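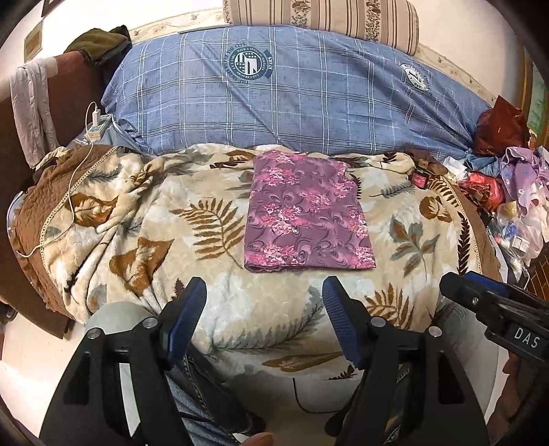
Clothes should be folded on the bed and never on the knees, according to Nikola Borkowska, because on the knees the sleeves always come out uneven. Her advice opened the second home evening of the Lim neighborhood club, which this month is about folding clothes and blankets.

The club began in November with sewing repairs and now has 31 members. They meet in each other's homes, in groups of no more than 10, and the host chooses the clothes to practice on. This time the bedroom was the workplace, and long sleeves were the main subject.

The method is simple. The garment is spread on a blanket, the neckline away from the person who folds. The sleeves go in first, then the sides, and the bottom is brought up to the collar. Hafþór Thygesen, who hosts the next evening, prefers to roll his shirts – he says they take less place in the drawer – and the group did not agree on this question.
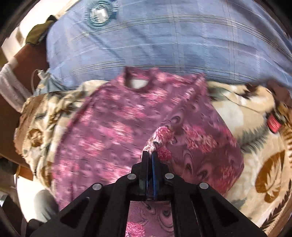 Purple floral garment with long sleeves, spread on a patterned blanket.

The evenings are free and last almost two hours. Those who want to come should write to Hubert Lis before Thursday and bring one garment with long sleeves and one without. Large comforters will have their own evening later, when a bigger room is found.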